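Trurnness: folder scripts stopped firing after update

wanis_k
Hi all, I've been using Trurnness for my clipping notes since December and I love it, but since build 1855 my folder scripts don't run unless I open the app first. Before that they'd fire as soon as a file landed in the folder. I've tried reinstalling twice. Anyone else?

Joon-young Um
Yep, same behaviour. Go into Preferences, Scripts, and see whether "Run in background" has unticked itself. Mine had, on both machines! Tick it, quit properly (not just close the window) and open it again.

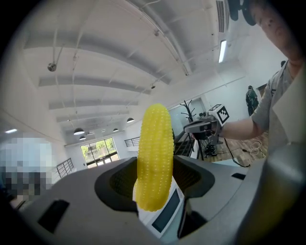
If that doesn't do it, look at the permissions on the scripts folder. The new build wants read access to the parent folder as well — took me 2 evenings to work that out, and I was getting pretty cranky by the end.

najafi
I wouldn't hand over the parent folder, personally. Mine has tax stuff in it. Move the scripts into their own folder and point the app there instead.

Joon-young Um
Fair enough, but then every path in your old scripts breaks. I've got ten of them calling each other and I'm not rewriting the lot for one permission.

najafi
You can set the path once at the top and have the others read it. Took me ten minutes, mate.

Joon-young Um
Yours must be tidier than mine then.

wanis_k
OK, the box was unticked, so thanks for that. Four of my scripts are running again but the one that renames by colour label still does nothing. No error or anything.

trundside
Labels are a separate bug. They changed how the label name gets passed, so it comes through in lower case now. Change "Red" to "red" in your script and try it again.

wanis_k
Will give it a go after tea and report back.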